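Tea at my mother-in-law's, and other lessons

Mon 14 June

I didn't grow up in a house where tea mattered very much. My mum made it in the mug, bag left in, milk first if she was in a hurry, and we all drank it in front of the telly and thought no more about it. Then I married into the Weerasinghe family, and oh my goodness, what an education that has been!

My father-in-law, Ashraful Weerasinghe, has drunk the same loose leaf tea for as long as anyone can remember. He buys it from Jenier, a tiny shop next to the station in Besness, and he takes two buses to get there (he could order it by post, we've all told him so, and he just smiles). He warms the pot, he warms the cups, and then he sits with his hands on his knees and waits. You don't talk about anything important until it's poured. I found this terribly awkward for the first year or so, and now it's the bit I look forward to most.

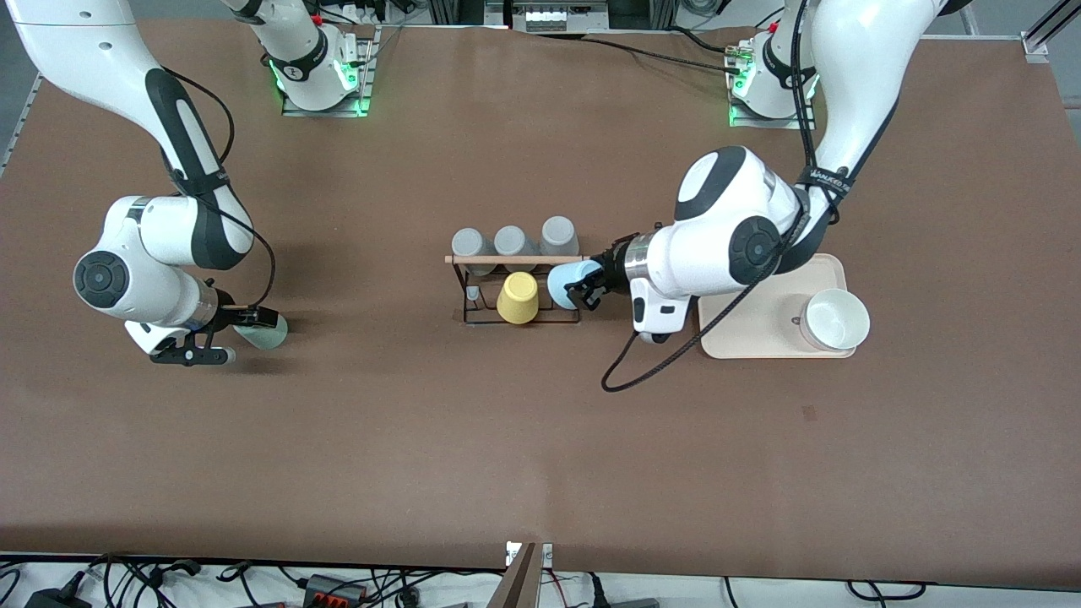
The waiting has crept into our own house as well. I used to boil the kettle three times before I got round to making a drink, always off doing something else, and now I stand there and look out at the garden, at next door's cat mostly. My husband says I've become worse than his dad. I take that as a great compliment!

We're going up to stay again in September, and I've been told I may be allowed to make the pot this time, under supervision. I've been practising with a packet of the proper stuff, which cost me 893 pence, and yes, I did wince a bit at the till. It does taste lovely though, even when I leave it too long.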